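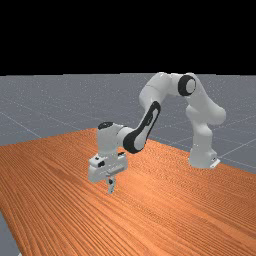

Speaker notes: Tables, and what they have done to us
Evening talk, Histalberg library, upstairs room
Running time 20 minutes plus questions

Slide 1, title
Hello, welcome, thanks for coming up all those stairs. Phones on silent. Say who I am in one sentence and get on with it.

Opening: ask everyone to think of the table they ate at when they were eight. Give them a proper pause here, don't rush it. Then ask where they sat. Nearly everybody can answer the second part straight away, and they'll answer it with their hands, pointing to a place in a room that may not exist any more. I love this moment! If it's a chatty room, take a couple of answers from the floor. If it's quiet, use mine (back to the boiler, draught on the ankles, view of the bread bin).

Slide 2, the board
Start with the word. In English a table used to be a "board", and we've kept the old word in all sorts of odd corners. Bed and board. Boarding school. Board of directors. The sideboard, which was a board at the side. Above board, probably from card players keeping their hands in view on top of the table (say "probably", someone always asks).

In a medieval hall the board was very often a loose plank or two laid on trestles, put up for dinner and taken down after. That's the thing to get across. The room had to be used for everything else, including sleeping, so the table went away. Big fixed tables were for people with space to spare.

Slide 3, the Clotutwood inventory
This is my favourite bit so don't gallop. The household list from Clotutwood, dated 1394. It names the trestles and the boards separately, in different rooms, and the cloths in a third place altogether. The cloths are given far more words than the boards. We hear about the stitching and the length and which one has been mended. The boards are just "boards, old".

Point to make: the cloth was where the money showed. You couldn't see the wood during dinner so who cared about the wood? Compare with now, when we'll spend months choosing a table and then put a wipe-clean mat on it.

(If the slide is too pale to read from the back, read the line out. Slowly. Do the voice only if they've laughed already.)

Slide 4, who sits where
High table, low table, above the salt, below the salt. The end of a long table has a meaning that the middle hasn't got. Round tables try to get rid of that and half manage it, but watch a family at a round table and there's still a "top", usually whichever chair faces the door or is nearest the cooker.

Ask: has anyone here ever sat in somebody else's place by mistake at a future in-law's house? There's always one. Let them tell it.

Slide 5, legs
Quick one, mostly fun. Four legs wobble on an uneven floor and three don't, which is why milking stools have three. So why do most dining tables have four? Corners. Lean on an unsupported corner of a three-legged table and you'll be wearing the soup. Then pedestal tables, which are wonderful for knees and annoying if you're the person who has to sit astride one of the feet.

Gateleg tables: bring the small one up on to the stage now. Open it, close it, open it again. I don't need to say very much, it's such a satisfying thing to watch. Mind the left-hand gate, it pinches.

The gateleg is the trestle idea coming back in a politer form. Small rooms, one good piece of furniture, and you can make it vanish against the wall by bedtime.

Slide 6, the kitchen table at work
Change of pace. We talk about tables as if they were only for eating. Run through what went on at an ordinary one in a single day: pastry, homework, the ironing on a folded blanket, letters, bills, a sewing machine, a bicycle wheel, cards, a cat having its ears looked at. Read the short passage from the Khumalo recordings about the table being scrubbed with sand until the grain stood up in ridges, so that your writing went bumpy if you forgot to put a magazine underneath. I think that's marvellous. You can still find the bumps in the school books.

Water here. There's always a cough coming by this point.

Slide 7, Clemov
The Clemov catalogue pages. Item number 2984, the extending table. Things to pick out: the drawing shows it fully open, with a bowl of fruit in the middle and not one person sitting at it. The advert is selling you the guests you might have. Most extending tables spend most of their lives shut, with the spare leaf behind a wardrobe getting slightly darker or lighter than the rest, so that when it does come out at Christmas there's a stripe across the middle.

Ask for hands up: who has a leaf that doesn't match? Expect a lot of hands.

Slide 8, marks
Back to the personal. Rings from hot cups, the dent from the dropped iron, the place where a fork was pressed in during a long phone call, names scratched underneath where the grown-ups wouldn't find them. People who restore furniture have to decide what counts as damage, and they don't agree with each other. Give both sides fairly. I'm on the side of leaving the rings but I also like a good polish, so I'm no help to anyone.

If running late, skip to slide 10 from here. Slide 9 is only the folding picnic tables, and they can have it in questions.

Slide 9, picnic tables
The kind with the stools tucked inside. Trapped fingers. Sloping grass. Everyone's drink sliding the same way.

Slide 10, over to you
Invite people to come up and look underneath the 2 tables at the front. Underneath is where all the good stuff is: saw marks, chalk numbers, old labels, glue blocks, chewing gum. Torches are in the box by the steps, and please put them back switched off.

Mention the sheet at the door for anyone who'd like to write down a table memory, any length, spelling not important. The June talk is chairs. Lights up, questions.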